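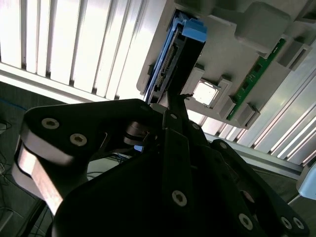 Jinlow Collection: Frequently Asked Questions

Last updated Wednesday, April 25, 2018

General

What is the Jinlow collection?
A set of recorded robot episodes on desktop computer disassembly, gathered at the Rellusgate lab for training grasp and extraction policies. Each episode holds wrist camera video, joint positions, gripper opening, and operator commands on a shared clock.

Which parts are covered?
Hard drives in caddies, memory modules, and processors. Power supplies and loose cables are excluded from this release. A chassis is opened and fixed to the aluminum frame before recording begins.

How are the examples produced?
By teleoperation. An operator moves the arm with a handheld controller and performs one task per episode. Scripted motion is used only to return the arm to its start pose, and that segment is trimmed.

How many episodes are there?
Each chassis model has 200 episodes. The release covers 8 models.

Recording

Why is the camera mounted on the wrist?
The policy is trained on the same view it receives at run time. The gripper fills much of the lower part of the image. We do not mask it out. Finger position relative to the part is the signal the policy needs most in the last few centimeters.

Can I use the episodes with a different gripper?
Not directly. Finger shape is part of every image. Users with other hardware have had to collect 40 or more episodes of their own and fine-tune. Fewer than that gave unstable approaches on the memory task.

Is the lighting controlled?
No. Strong light through the frame slats and glare from the processor lid are present in many episodes. Exposure is locked at the start of each session, so bright regions may clip. If you apply color augmentation, leave hue alone for the drive task. The policy picks up the blue of the caddy, and large hue shifts lowered its success rate.

Are failed attempts kept?
Yes. They are marked "fail" in the index and stored with the rest. An episode is discarded only when a data stream drops out or the operator stops for safety.

What counts as a success for the drive task?
The caddy is clear of its recess and held for 2 seconds. Contact with the release tab alone is labeled "partial."

Data and access

What format are the files in?
One folder per episode: a video file, a table of robot states, and a short text file with the labels. The Imum loader reads all three. The older Yazıcı scripts still run but ignore the "partial" label and treat those episodes as failures.

Should I resample the robot states?
Only if your model needs a fixed rate. The loader matches each video image to the nearest earlier state and does not interpolate.

How should I split the data?
By chassis model. Random splits put the same unit in both training and test sets, and the scores are not comparable with ours.

Who handles label corrections?
Send the episode number and the proposed label to Xiaoyan Long. Corrections received before the end of March are included in the current index.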